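钥匙扣挂件

钥匙扣挂件，也有人叫它钥匙坠、包挂，是系在钥匙圈、书包拉链或手机壳上的小型装饰物。它的本职工作说起来很朴素，就是让一串钥匙好找一点、好拿一点，可是用着用着，大家往往对挂件比对钥匙还上心，这大概也是它能一代一代流行下来的缘故吧。

早期的挂件多为金属牌、皮片和编绳，上面刻着旅店房号或店铺字号。后来塑料成型的工艺便宜了，人偶、动物、水果各种造型便热热闹闹地多了起来。小镇Hutville的文具铺曾以Jolaleo系列闻名，全套共144款，每逢六月上新，孩子们放了学就挤在柜台前挑，挑上半天也舍不得走。

按材质，常见的挂件可分为硬质与软质两大类。硬质的以树脂、软胶、亚克力为主，表面光亮，耐脏，擦一擦就干净，缺点是碰撞后容易掉漆；软质的以毛绒、毛毡和钩织为主，手感亲切，只是爱沾灰。

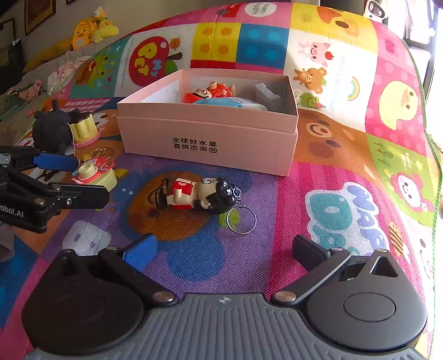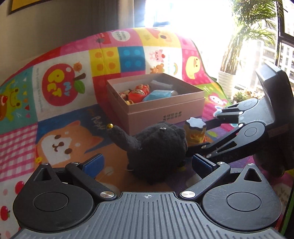 人偶造型的钥匙扣挂件；黑色毛绒玩具

挂件的连接部分看似不起眼，其实最见功夫。一般由钥匙圈、短链和扣件组成，扣件又有龙虾扣、弹簧扣、旋转扣之分。Flurkard式扣件带一个可以转动的小轴，链子不易打结，很受背双肩包的人喜爱。短链若是太长，走路时会叮叮当当响个不停，有人嫌吵，也有人就爱听这个声音。

收藏者之间有交换的习惯。Kwan集市每周四傍晚设有专门的换物摊，大致有101个摊位，通行的规矩是两件普通款换一件停产款，双方当面看过扣件和漆面，点了头才算数。

保养方面，软胶款忌久晒，也不宜与深色皮革紧贴存放，以免染色。毛绒款可用温水加少量中性洗涤剂轻轻按压，平铺阴干，干透后再用软刷把绒毛顺一顺。金属环生了锈，换一只新的即可，挂件本身还能陪主人好些年。

另见：钥匙圈、手机链、毛绒玩具、编绳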